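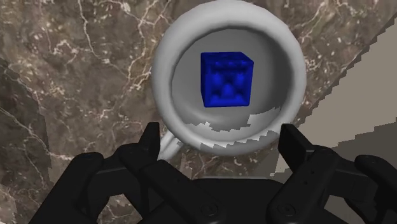

November 17, 2018
Glaze bench, Altley workshop

Opened the kiln at nine with Zoriana. Second firing of the tin white on the new stoneware body from Kovalchuk. Top temperature by the controller was 1,996 F, a bit under what I had programmed. The cone on the middle shelf was down to where I want it, the one on the bottom shelf was still standing almost straight. Same as last week, so I no longer think it was a bad cone.

Top shelf: surface good, no crawling. Two pieces have pinholes near the foot. Both were dipped late in the day when the bucket had thickened. Vojtěch says to sieve again after lunch whatever the bucket looks like. Will do that from now on.

Middle shelf: fine. Slight gray cast on the pieces closest to the door.

Bottom shelf: underfired, dry to the touch, will go back in. Pylyp wants to raise the whole bottom layer on taller posts and leave a wider gap under it. I would sooner check the lower element first. He measured it in the summer but didn't write the reading down anywhere I can find.

Crazing test: 3 test tiles from freezer to boiling water, repeated over two hours. One has fine lines along an edge, the other two are clean so far. Stained them with ink and left them on the windowsill. Look again Monday before anyone washes them.

Silica: we are down to the last bag. Nazar is ordering from Plamora, delivery takes over a week, so no big batches until then. Small bucket only, and write the weight on the lid when you take from it.

Ustyna – your slip recipe is back in the blue binder. I changed the water figure in pencil, please check it against yours.

Next firing: same schedule, slower through the last part, 20 minute hold at the top. Put cones on all shelves, front and back.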